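Belholm Boundary Stones and Chapel Site: Frequently Asked Questions

General

What is the Belholm site?

Belholm is a small group of monuments on the ridge north of the village of Paiva. It consists of a ruined chapel, a walled enclosure to the east of it and a line of boundary stones running down towards the river. The chapel and enclosure are protected as a single monument. The boundary stones are listed separately, as they cross land in several ownerships.

How old is the chapel?

The date is not settled. The inscription over the west door reads 1841, but this refers to the rebuilding of the west wall and not to the original structure. The lower courses of the north wall are of a different stone, laid without the levelling slips used elsewhere, and are generally accepted as earlier. No document so far found names the builder.

Who rebuilt the west wall?

The parish accounts name a mason, Benedito Guimarães, as receiving payment for lime, carting and the cutting of the door surround. The accounts do not say who drew up the design. The attribution to Guimarães on older signs should be read as referring to the building work only.

Is it true that a battle was fought here?

There is a local tradition to this effect and it is repeated in several guidebooks. It rests on a single remark in a nineteenth-century travel account. The enclosure has been surveyed twice and no finds connected with fighting were recorded. The name "Soldiers' Field", given to the slope below the enclosure, appears on maps only after the travel account was printed.

What are the boundary stones?

They marked the limit between the grazing of Paiva and that of Brokbridge. Each stone carries a letter on either face: P towards Paiva and B towards Brokbridge. Some also carry a cross on the top, which was cut when the boundary was walked and confirmed. Two of the stones are not in their first position. They were moved when the lower road was widened and have been reset on concrete footings.

Why do some stones have no letters?

The softer stones have weathered, particularly on the west face. Letters on these can sometimes be made out in low sunlight. Visitors are asked not to chalk, wet or rub the stones in order to read them. Drawings of all the surviving letters are held in the site office and may be seen on request.

Visiting

When is the site open?

The ridge path and the boundary stones can be reached at any time. The chapel is unlocked from April to the end of the season and is closed on Mondays. Outside the season the interior can be seen by arrangement with the site office.

Is there a charge?

There is no charge for the path, the stones or the chapel. Guided walks are charged per person and must be booked. The current price is shown on the noticeboard at the lower car park.

How do I get there?

By road, take the turning signed Paiva from the Brokbridge road and continue to the lower car park. The upper track is private and is gated. The bus stops at the bridge, from which the path is waymarked. There is no direct bus to the ridge.

How difficult is the path?

The path from the lower car park climbs 60 metres. The first part is surfaced with rolled gravel. The upper part is grass and bare rock, with steps cut at the steepest point, and is unsuitable for wheelchairs and pushchairs. The chapel itself has one raised threshold at the west door.

Are dogs allowed?

Dogs are allowed on the path on a lead. They are not allowed in the chapel or the enclosure. Sheep graze the ridge for most of the year.

Can I fly a drone?

No. The ban covers the chapel, the enclosure and the full line of stones.

Can I camp on the ridge?

No. The nearest campsite is on the Brokbridge side of the river.

The building

What is the chapel made of?

The walls are of local schist with granite at the corners and openings. The floor is of clay tile in the nave and stone slabs in the chancel. The roof was lost at an unrecorded date. The present covering over the chancel is modern and can be taken off without disturbing the walls.

What is the carved panel on the south wall?

It shows a shield with three bars above a row of shells. The shield has not been matched to any known family. Vanderleia Marinho, who prepared the survey of the carved stonework, considers that the panel was brought from another building, as it is cut from a limestone not used anywhere else on the site.

Where is the bell?

The bell was taken down before the roof failed and hangs in the parish church in Paiva. It weighs 200 kilograms. It has no inscription.

Is anyone buried there?

The parish register records burials in the enclosure. The graves were not marked, or the markers have not survived. For this reason metal detecting and digging of any kind are forbidden within the enclosure wall.

Why is part of the enclosure wall fenced off?

The north-east corner leans outwards and is being monitored. Glass gauges are fixed across the joints and are read each month. The fence will stay in place until the readings have been reviewed. Please do not lean on it or pass items through it.

Which mortar is used for repairs?

Lime mortar with local sand, matched by eye to the surviving joints. Cement was used in an earlier repair to the chancel arch and is being cut out as funds allow. The work is carried out under the direction of Povilas Koppel. Each repaired joint is recorded on the wall drawings.

Records and research

Where are the records kept?

The parish accounts and registers are in the municipal archive. The survey drawings, photographs and repair records are in the site office in Paiva. Copies of the drawings can be ordered at cost.

Is there a printed guide?

Yes. The guide by Reinaldo Pimentel is sold at the site office. The current edition corrects the plan of the enclosure, which was printed in the previous edition with north and east exchanged. Holders of the earlier edition can ask for a loose corrected plan.

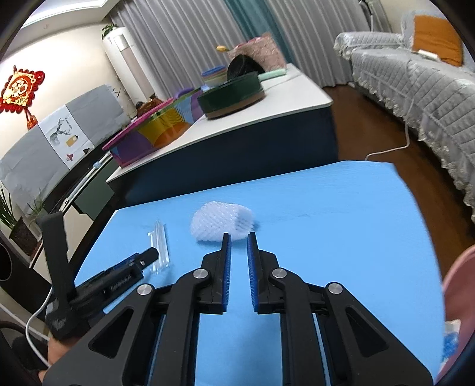
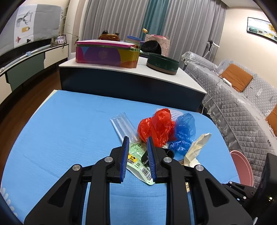 Can I use the survey drawings in my own work?

Drawings may be reproduced in school work, theses and non-commercial publications if the source is given. For other uses, write to the site office stating the drawing number, the title of the publication and the size at which the drawing will be printed. Permission covers one edition only.

May I carry out my own survey?

Measured survey without contact with the walls is permitted if agreed in writing beforehand. Requests should name the person in charge and the equipment to be used. Targets may not be glued or pinned to the stonework. A copy of the results must be left with the site office.

I have an old photograph of the chapel. Is it of interest?

Yes, in particular any photograph showing the roof or the east window. The original need not be given up. It can be copied at the site office while you wait. If the photographer or the year is known, please write this on a separate sheet and not on the back of the print.

How do I report damage?

Note the nearest waymark number and contact the site office. For the boundary stones, give the letter on the face nearest to the path, if it can be read. Do not move fallen stones, even where they block the path. Reports are passed to Ronaldo Vasconcelos, who is responsible for inspections, and are entered in the damage book together with the action taken.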